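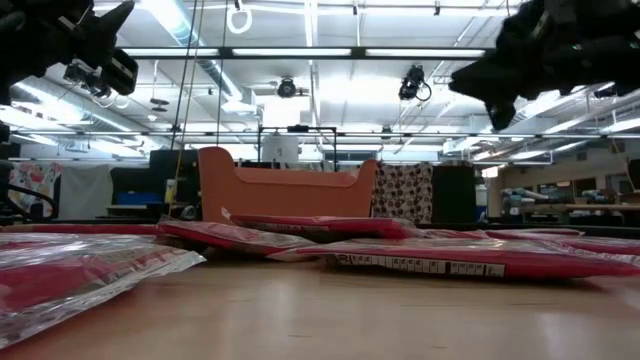 Rote Packungen in Klarsichtfolie, dahinter die orange Box

**Können Roboter inzwischen Packungen einräumen?**

Wir sortieren im Laden Kekspackungen von Hand in Boxen, 112 am Tag. Lohnt sich da schon ein Greifer, oder ist das noch Spielerei?

Hurnar, 29. Juli 2018

---

**Timo Lammers**

Kommt auf die Folie an. Glatte, knisternde Beutel rutschen weg oder spiegeln so, dass die Kamera die Kante nicht findet. Liegen sie einzeln und flach, geht es. Überlappen sie sich, wird es langsam. Bei uns dauerte ein Griff im Juni mehr als 8 Sekunden, von Hand 2.
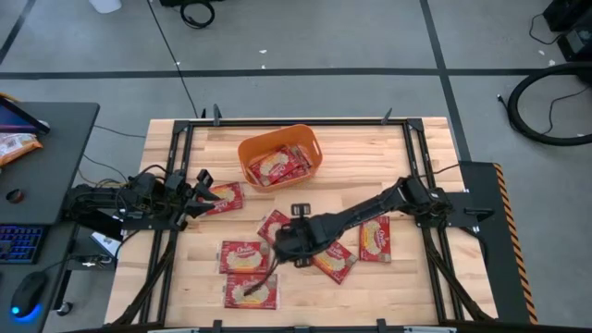 Sechs Packungen auf dem Tisch, weitere im Korb

Für eure Menge würde ich es lassen.

**Ranjbar**

nein, kauft euch lieber einen größeren Tisch

**Hina**

Einräumen ja, ordentlich stapeln eher nicht. Fragt vorher, wer das Ding neu einstellt, wenn die Packung sich ändert. Das kostet extra.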